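Hekex notebook, home bench, Kokville
October 24, 2023

Carried on with the hand-held grippers. The yellow fingers are the second print of the slotted pattern. The first lot were too stiff and let go of thin cotton as soon as you pulled sideways. Went down to 40 per cent infill and opened the slot a bit. Squeeze the handle with no cloth in and the tips now meet square. With cloth in they still toe out slightly at the top.

Gloves on throughout, as agreed after April. 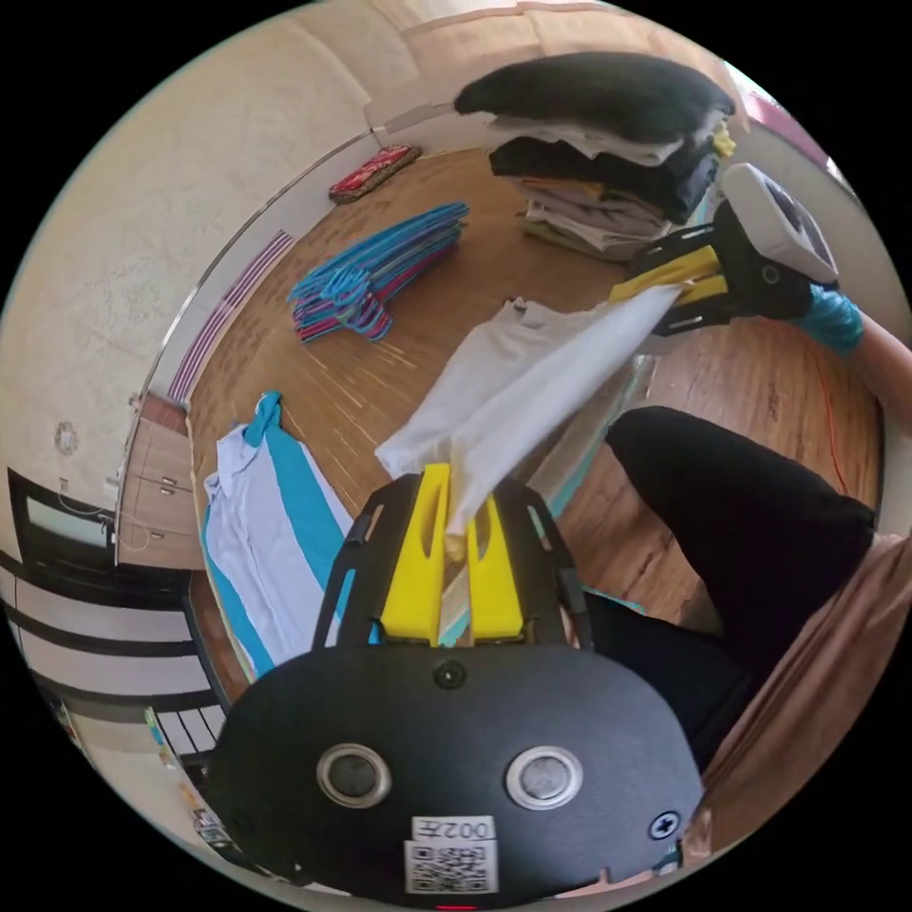
White garment pulled between two grippers, floor, striped one underneath.

Pull test on the floor went better than I expected for jersey. Knit grips well, shirt cotton less well, anything shiny is poor. I want to try a thin rubber skin on the inside faces before changing the shape again. The Drurkach sheet is the right thickness but the glue lifts at the corners, so either rough up the plastic first or wrap it and stitch.

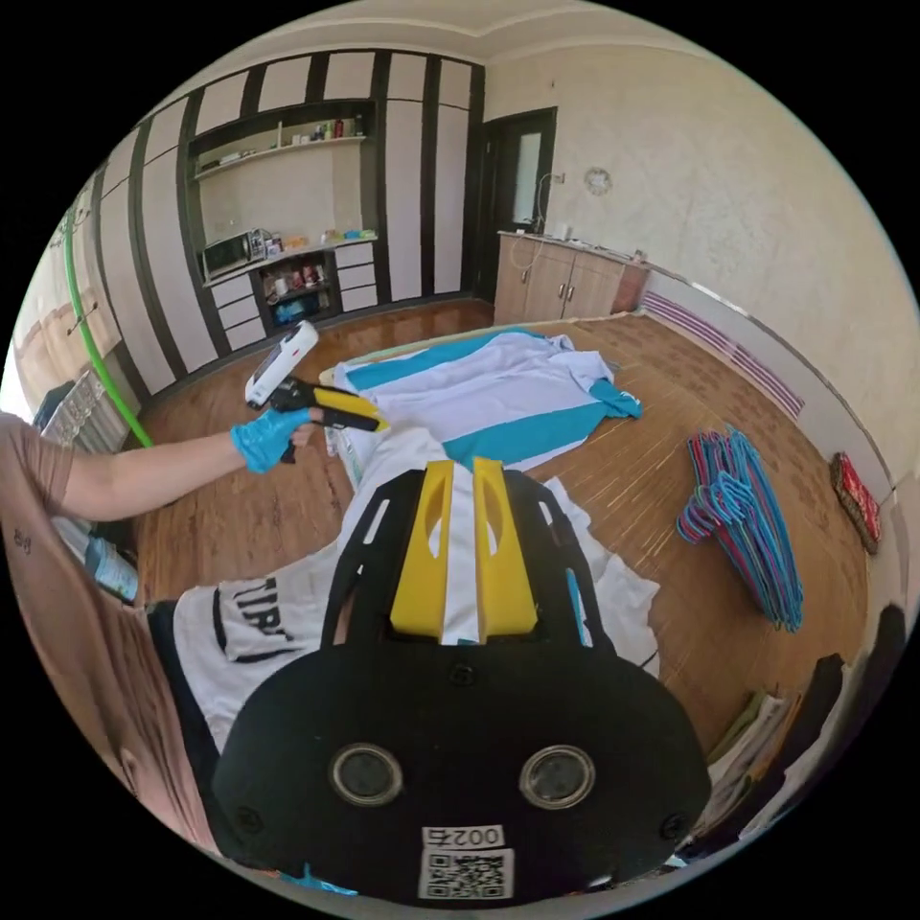 Spring return is still a nuisance. The short spring closes fast and tires the thumb, and the long one is easy on the hand but leaves the fingers dragging on the way back. Fitted the short one for now. Ordered 100 of the middle size from Selvanayagam, far more than we need, but that was the smallest bag.

Check the screws on the face plate before each session. One had backed out by half a turn. No threadlock on them until the plate design is settled. 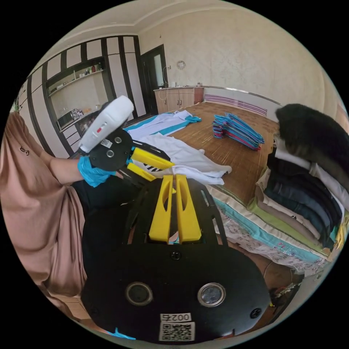
Working on the bed is easier on the knees, and the mat is firm enough that the tips don't sink in when you go for an edge. Picking up a single layer is the hard part. Coming in low and flat works. Coming straight down takes two layers or none.

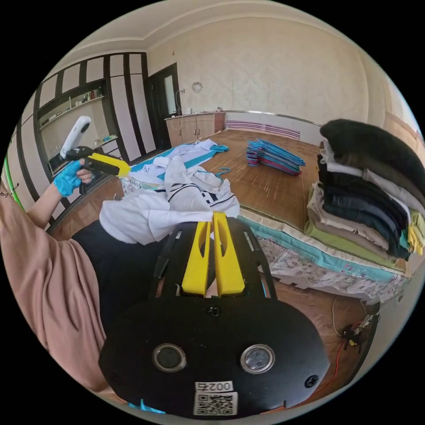 Book 7, p. 40

Hangers are the next job. The fingers will close on the hook, but it turns in the grip. A shallow groove across the tip might hold it. Draw that up, print one pair only, and try it before touching the rest.

Also to do: longer cable ties, new QR stickers for the spare plates, re-cut the left bracket 2 mm wider. Counter on the printer read 2,223 hours at switch-off. Nozzle is due a change.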